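Saxena Hand-Held Gripper: A Review After Two Months of Collecting

Reviewed by Jadwiga Śliwiński, 20 July 2025

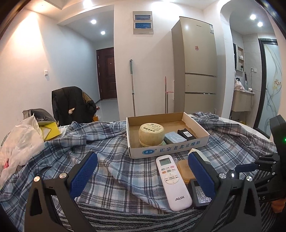
The Saxena over an AUX remote, blue pads open on either side.

I gather demonstrations for a small learning project in Falham, and I have grown very fond of this gripper. You hold it, squeeze, pick something up, set it down, and the recording goes off to train a policy later. I do most of mine at home, in among the coats and brooms and everything else a real home has in it, and I think the data is better for it!

The blue textured pads are my favorite part. Flat, slippery things like remotes used to slide right out of my old Betum, and with the Saxena I keep 70 clips from a good afternoon without feeling I've cheated on any of them. The little green light on the side of the housing is easy to catch out of the corner of your eye, too.

Now for the grumbles - I have 2. The body is bulky, so reaching into a shallow tray takes some wrist twisting, and my wrist wants a rest after 12 minutes or so of that. And the screws on the fingers need a check every week (keep a small driver handy).

I'm ordering a second one for the Skollcombe group in August.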